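Bedspread colour bled in the wash, can it be saved?

Piyumi Liyanage
10 July 2022

I bought a cotton bedspread at the Drindura market in April, dark red with a cream border. The tag said warm wash so I did it at 60 with nothing else in the machine. The border is now pink, mostly along one side. I haven't put it in the dryer. Is there any way to get the pink out without wrecking the red? I also have a second one, a different colour, that I haven't washed yet and I'd like to avoid doing the same to it.

Tahsin Paul

Good that you kept it out of the dryer. Keep it damp if you can. Fill the bath with cold water, add a colour run remover that says it is safe for coloureds (check the packet, some are whites only) and leave it in for as long as the packet says. Rinse until the water is clear. I had to do mine 2 times before the cream looked right, and there is still a faint mark at one corner.

Don't use chlorine bleach. It will take the red out in patches.

Habibur Ranasinghe

just dye the whole thing red, problem solved

Jahangir Hettiarachchi

Agree with Tahsin on the bleach. For the one you haven't washed, wet a hidden bit of the hem and press a white hanky on it for around 5 minutes. If colour comes off, wash it cold and on its own until it stops. Dry it in the shade too, the sun up here in Mugo fades anything left on the line.

Mine are all checks these days and I wash them cold.
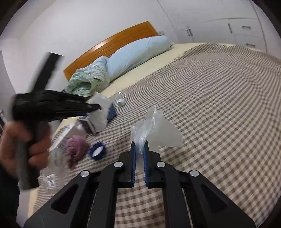 Brown and off-white check, on the bed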